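Desks, Drawers and Folders – the stationery gallery

I have loved stationery since I was small enough to be told off for sharpening pencils that were already sharp, and this page is where I finally get to show some of it off! Everything in the gallery has to do with paperwork: what we keep it in, where we put it down, and the tables and desks it ends up on. The first lot went up on March 4, 2018 and I've been adding to it ever since, mostly in the evenings with a pot of tea going cold beside me.

My own shelf at home is nearly all folders. I have a soft spot for the old Granitz ones with the cloth spine (mine is a faded green and holds every letter my aunt ever sent me), and for the big flat Hamo wallets that will take a whole sheet of drawing paper without a crease. Chiharu Tanabe, who shares my weakness, wrote to say that she has 41 of them and has run out of cupboard. I was so pleased to hear it!

Plain black is still the colour I come back to, though. It goes with any desk, it doesn't show ink, and against a warm wood grain it looks wonderfully smart. 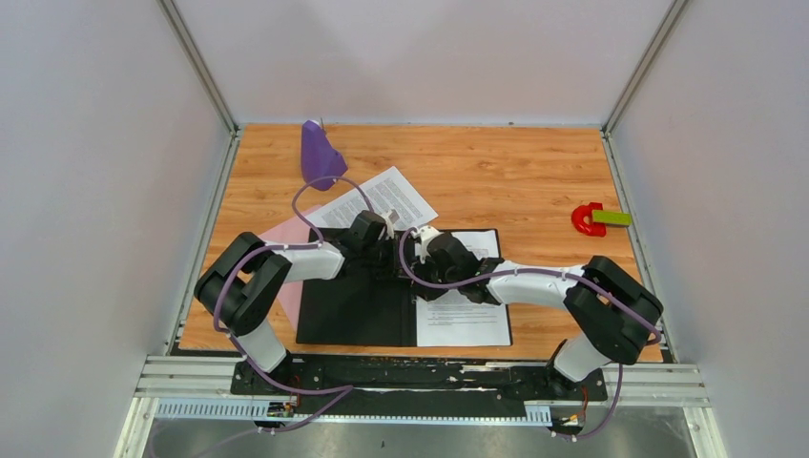
Black folder on a wood-grain tabletop. I love the orange-brown of the grain with it.

A word about tabletops, as I do get asked. My favourite surface for sorting papers is one with plenty of grain and nothing else on it but the pile I'm working through. I put the oldest sheets at the back, the newest at the front, and anything with a staple in it goes to one side until I can find the staple remover – which is always in the last drawer I try.

Still to come in May: a run of index cards from the Kovačević shop, all 400 of them in their original drawer, and a set of 70 labels with red borders that I've been saving for something special. I may never use them. If you have a folder you're fond of, do send me a picture and a line or two about what you keep in it. Recipes, piano music, bus timetables, I want to see the lot!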